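Tolivley Bench Glassware Set: README

Last edited Sep 1, 2018

What this is

A collection of short recordings of one very small piece of chemistry housekeeping: getting liquid from one bit of glass to another with a dropper. There are 653 clips. If you were hoping for explosions, the Clistance collection is down the corridor, and even there the best you'll get is a fizz.

What's on the table

Two glass beakers, one small vial with a narrow neck, one stopper and one dropper with a red top. The liquid is clear throughout. It is tap water. We considered food colouring, and then we considered the table.

The beakers have printed graduations, which are faint on one of them and shouldn't be relied on for anything you'd put your name to. The stopper belongs to the vial but spends most of its life next to it. The tabletop is wood with a good shine on it, so expect reflections under the glass, particularly if your method is the sort that finds edges and gets excited. 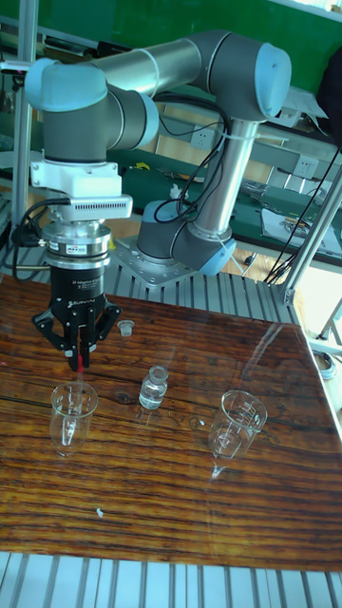

Why are there two beakers if the dropper only visits one at a time?

One is the working beaker and the other is there to be left alone. Clear glass is easy to mix up with more clear glass, and a set with a single beaker would never show you whether your labels can tell them apart.

Folders

The clips are sorted by task. "Draw" covers filling the dropper, "drip" covers emptying it, and "park" covers putting it down somewhere it won't roll. The "park" folder is the longest by some distance. Droppers roll.

"Misc" contains 32 clips that fitted nowhere else. Please don't write to ask what they're for.

Labels

Each clip has a plain text file beside it naming the vessel in use, left or right, as seen by the viewer. Early files from June used left and right as seen from the far side of the table. These have been swapped – all of them, we think.

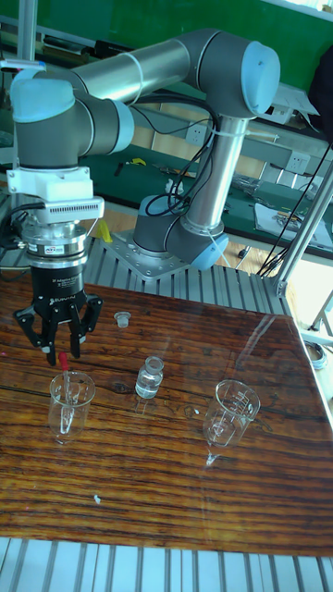

Volumes are not recorded. Drops were counted for a while under the Purba scheme, but two people watching the same clip rarely agreed on the total, and the column was dropped from version 2. If you have the old spreadsheet, the numbers in it are best treated as opinions.

Known problems

Water in clear glass is hard to see. The level in the vial is marked only where it could be made out, and blank where it couldn't. A blank does not mean empty.

Specks on the table are specks. They have no label.

Use

Free for teaching and research. Credit it as the Tolivley Bench Glassware Set. Corrections go in the Alus tracker under "glass", with the clip name in the title.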